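Trivwood Household Task Group — Support Log
Ticket 99: Left arm fails to complete fruit-to-tray task

Last updated: Sunday, September 4, 2022
Posted by Renji Kuroda, Rornora Support

Status: Open, reduced to normal priority

Summary of complaint

The Clatham site reported that the two-arm table-clearing program stops before all fruit has been moved to the tray. The site asked whether the program may be shown to visitors as a working household chore, and whether the fault lies in the gripper settings or in the task itself.

Environment

Simulated table, two arms, two-finger grippers, square black tray. Fruit set: apple, banana, small citrus. Control software is Peltonen, site build. No changes were made to the arm models during this ticket.

Entry 1

Support ran the task 30 times with the settings supplied by the site. The apple reached the tray in every run. The banana was dropped or pushed in 9 runs. The citrus was placed when the program got that far, but in several runs the program had already stopped and was waiting for an operator. The site's own log gives the same pattern.

Entry 2

The stop is caused by the grasp check. After closing, the program compares finger spacing with an expected width for each item. The banana has no single width, and a grasp near one end gives a value outside the permitted range. The program then reports a lost object even when the object is held. The site was advised to widen the range for the banana only. Widening it for all items is not recommended — an empty gripper may then pass the check.

Entry 3

With the revised range, 80 further runs were completed overnight. False stops no longer occur. Drops remain, and they are confined to the banana. Support considers these a planning matter: the approach is always straight down, whatever way the banana is lying. A request for an angled approach has been passed to the Peltonen maintainers.

Entry 4

The site asked why the right arm takes no part. The task file assigns every pick to the left arm, and the right arm holds a parked position clear of the tray. This is by design. Sharing the work would require a rule for which arm yields over the tray, and the present build has none.

Response to the site's question

Support does not advise presenting the program as a finished chore. It moves known items from a clear table to a tray in a known place. A kitchen table after breakfast has cups, crumbs, paper and people reaching across it, and none of these has been tested. The program may fairly be shown as one step of a chore, with an operator present.

Remaining actions

Clatham to confirm the banana range is saved in the site file and not only in the current session. Rornora to repeat the runs once the angled approach is available. The ticket stays open until both are done.

Reference view, apple pick, left arm:
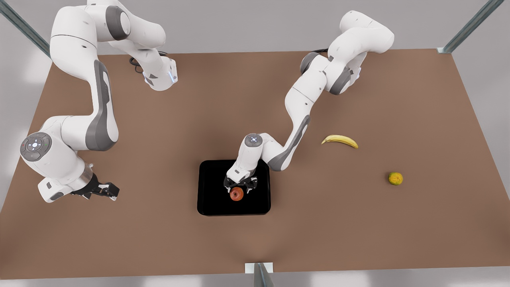 Comments

Clatham site desk: The range was saved to the site file this morning. We would still like a date for the angled approach, as our visitors ask about clearing dishes and we have little to tell them.

Renji Kuroda: No date has been given by the maintainers. Dishes should be raised as a separate ticket.

Guest: We had the same false stops with a spoon. A separate range for the handle end cured most of them.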